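Notebook, Prondavska bench, May
Bedroom chores, two-arm setup
S. Gourlay

Started after lunch. Holroyd asked again whether the arms can tidy a bedroom without a person stepping in. My answer for now is one bed, one book, one blanket, and slowly.

Book first. Paperback with a glossy cover, which is the kind the pads had trouble with last month. One finger from each side and squeeze. Grip force is set at 80 on the Tekent scale. At 60 the cover slid and above 90 the pages bowed. 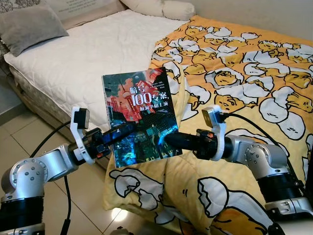 Regrasping still costs us the most time. If the first contact is off center the book wants to turn between the pads, and the planner stops to think about it. A person would just shift a thumb. I want to try the softer pads from Dredimine before anyone touches the planner code again.

Other thing for whoever picks this up: set the book down flat and well away from the blanket side before starting on the fabric. When it is near the edge the blanket drags it along.

Blanket. Same routine as last time, find the hem, pinch, lift, pull toward the foot, let go.
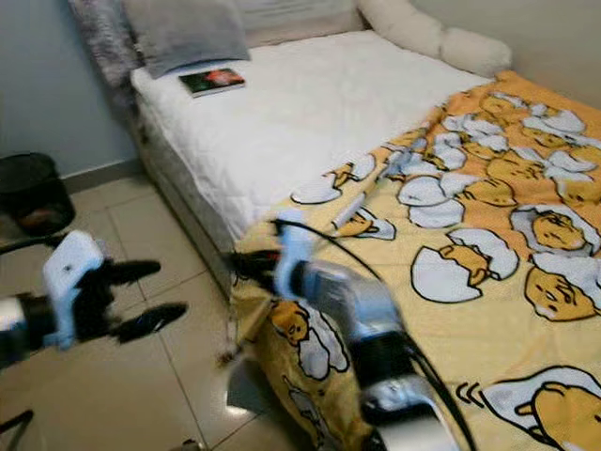
Finding the hem is the weak part. On plain sheets we get it most tries. With a busy print the edge finder picks up outlines that aren't edges, and all those eggshells drawn in black are about as bad as it gets. The part hanging down over the side of the bed is a better place to go in than the top, so I have moved the search window there. Keep the left arm out of the way with the fingers open until the right has hold of something.

Cables: check slack before each run. A loop over the wrist can snag when the right arm goes low. Senga to ask for 2 longer clips.

Time limit is 10 minutes per bed. I could do it in one and make coffee after. Holroyd wants 1,000 logged attempts before we talk about a second room, and I think that is fair.

Straightening pass comes last. Work from the middle of the mattress outward and leave the hem at the front for the end. 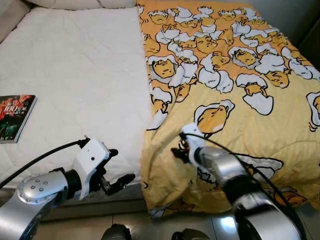

To do
Swap pads, repeat the book at 80.
Edge finder: try it on the back of the blanket.
Pillows not attempted. Leave them for next week.
Write to Tekent about the wrist calibration drifting.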